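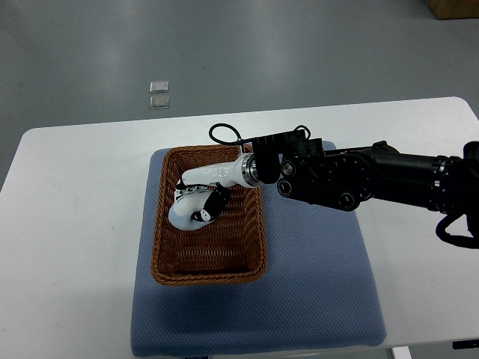 A brown wicker basket on a blue mat.

Posted 10/4/22

I caught Kalkidan Tilahun on the phone while she was parked outside a tire shop in Felov, waiting on a pair of whitewalls that were meant to be in last week. "Talk fast," she told me. "Or don't, he's only just found the box."

She runs the Esora Classic, the old-car weekend that used to be one afternoon on the fairgrounds and has turned into a proper rally with a show at the end of it. I've been going for years (never with a car, my garage is full of bikes) and I wanted to know why next year's route looks so different on the map.

"Because of the bridge at Stisovley," she said. "They're redecking it all summer, one lane, lights at both ends. You can't put a line of prewar cars at a light on a hill. They boil over! So we go round by the lake, and that makes it 545 kilometres over two days."

I said that sounded like a lot for somebody's grandfather's coupe. She laughed at me.

"It's a lot for the grandfather. The coupe's fine."

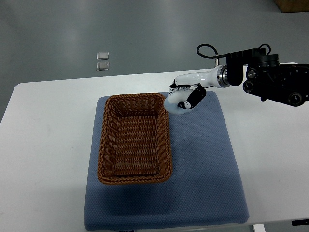
Wicker basket, left side of the mat.

The other change is the price. Entry goes up to $350 a car, and yes, she's heard about it already. That covers the driver and one passenger, the Saturday dinner and the tow truck, which follows the whole field and was busier last time than anyone wanted. Spectators still get into the Sunday show for free.

"People said, charge at the gate instead," Kalkidan told me. "We had 800 through on the Sunday. Half of them are kids who've never seen a crank handle. I'm not charging them to look at a crank handle."

She handed me over to Rigoberto Apaza at this point -- he was in the passenger seat the whole time, listening -- who does the scrutineering, and who has strong feelings about brakes.

"I failed a lovely car last year," he said. "Beautiful colour, beautiful chrome, and the pedal went to the floor. The owner didn't speak to me until dinner." And after dinner? "He bought me a pie."

Rigoberto will be doing his checks on the Friday evening this time, in the lot behind the Bratu Hotel, so anyone who needs a hose or a cable has the night to find one. He'd like you to bring your own wheel chocks. He said it to me twice, so I'm passing it along.
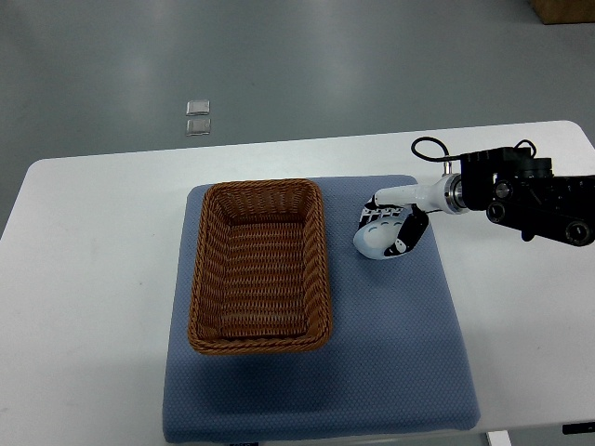 Getting a spot

Entries open in January, on paper or by email, and Kalkidan swears she reads them in the order they land. Anything built before 1975 can go in the draw for the rally. Newer stuff is welcome at the Sunday show, and there's a row by the hockey rink for trucks.

I asked what she'd be driving herself. There was a long pause and some banging in the background.

"Depends on these tires," she said. "He's brought out the wrong ones. I'll call you back."

She did, the next morning. The right ones are coming Thursday.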